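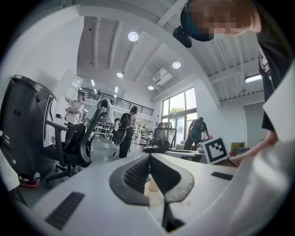
Drinking more water: frequently asked questions

I get a lot of mail about water. Most of it starts with something the writer saw on a bottle or heard from a coworker, and most of it asks me to confirm it. I usually can't. These are the questions that keep coming back, with the best answers I have. Last updated 18th June.

Do I really need eight glasses a day?

Probably not as a rule. The number gets repeated with great confidence and I have yet to meet a person repeating it who could tell me how big the glass was. Most healthy adults do fine drinking when they're thirsty and with meals. Heat, hard exercise, fever, pregnancy and some medical conditions change that, and then you should listen to your doctor over any website, mine included.

Doesn't thirst mean I'm already dehydrated?

This one sells a lot of bottles. Thirst is your body's ordinary signal to drink, and it tends to show up early. Older people are a fair exception – the signal can get weaker with age, so a drink at set times makes sense for them.

Does coffee count?

Yes. So does tea, and so does soup. Caffeine makes some people pee a little more, mainly if they aren't used to it, but you still keep most of the liquid. Borghild Björklund wrote to say her trainer makes her drink one glass of water for every cup of coffee "to cancel it out." I'd ask the trainer what is being canceled.

Is small cup or big bottle better?

I've seen both sold as the secret. The big bottle people say you'll drink more if it's always there. The small cup people say refilling makes you get up. Both could be true, and neither is a reason to spend money if there's a cup in your cabinet.

What about the Flomum bottle?

Five of you asked, so I bought one. It has a light in the base that blinks when it thinks you should drink, and an app that told me I was at 463 points. Points of what, the manual doesn't say. I wrote to the company and got a coupon. It holds water and the lid doesn't leak. Sixty dollars was too much.

Is alkaline water worth it?

Your stomach is full of acid and your body keeps the pH of your blood within tight limits whatever you drink. I've read the brochure from Drarside, the brand most readers ask me about, front to back. It has a nice picture of a mountain and a chart with no units on it. If you like the taste, fine.

Mineral water from an old spring must be better, though?

Older, anyway. The Løken label says "since 1861," and that tells you when somebody started selling it. Mineral waters do differ in calcium, magnesium and sodium, so read the small print on the back if you're watching your salt. Skip the front.

Will drinking more clear up my skin or help me lose weight?

Skin: I wouldn't expect much if you're already drinking enough. Weight: a glass before a meal may help some people eat a bit less, and swapping soda for water cuts real calories. Edin Dimitriou says he lost weight on "the water plan." He also quit soda and started walking to work, so I'm not giving the water all the credit.

Can you drink too much?

Yes, and it can be serious. Drinking a great deal in a short time can push the sodium in your blood too low. It happens to people in long races and people doing dares. Headache, vomiting or confusion after drinking a lot of water calls for emergency help.

Is tap water okay?

Depends where you live. If you're on a public supply in the US, your supplier has to publish a yearly quality report, and you can ask for it. If you have your own well, testing is up to you. A home filter only takes out what it's certified to take out – check the certification, and change the cartridge when it's due.

Someone at Pluvbridge told me you're paid by the tap water people.

I'd love to know who they are. This page has no ads. The Flomum bottle came out of my own pocket, and the coupon expired in November.

Why don't you cover hydrogen water?

Mwanahawa Kashindye sent me a stack of reading on it and I'm still working through it. So far the studies are small. I'll add a section when I have something better to say than that.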